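Puna Floor Basket, brown rim / cream sides 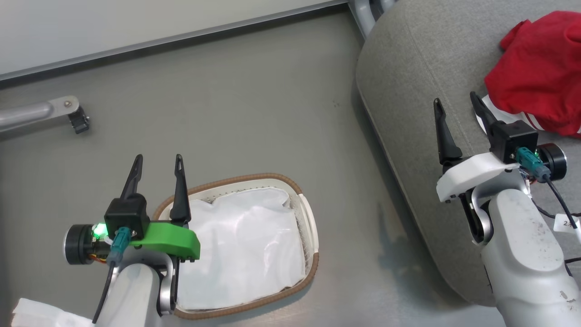

Puna basket on the floor by a gray cushion, white cloth inside.

Back in stock – the Puna from Stekero. Rectangular, woven rim in brown, sides in cream white. Goes on the floor next to a chair or couch, takes the laundry you haven't folded yet, or throws, or kids stuff.

Item no. 1610
Price: 80
Ships in 3 to 5 working days

What you get
One basket. Cloth not included, sorry, we get asked alot. Any old pillowcase or cotton sheet works as a liner, just push it down into the corners and let the extra bunch up. Keeps sweaters from snagging on the weave.

Care
Wipe rim with a damp cloth. No hose, no dishwasher (yes, someone tried). Let it air dry before you put clothes back in. Wash your liner seperately from anything red.

Sizes
One size only for now. Larger one with a lid due in October – email Rafsan Siddiqui at the shop if you want to be on the list.

Delivery
Comes flat side down in a plain box. Pickup from the Yousafzai counter also fine, bring your order number. Returns OK if unused and tag still on.

Goes with
Flurkier seat cushion, gray
Flurkier seat cushion, sand – nearly sold out
Stekero hand towels, white

Gift wrap not available on this one, box is too big for our paper.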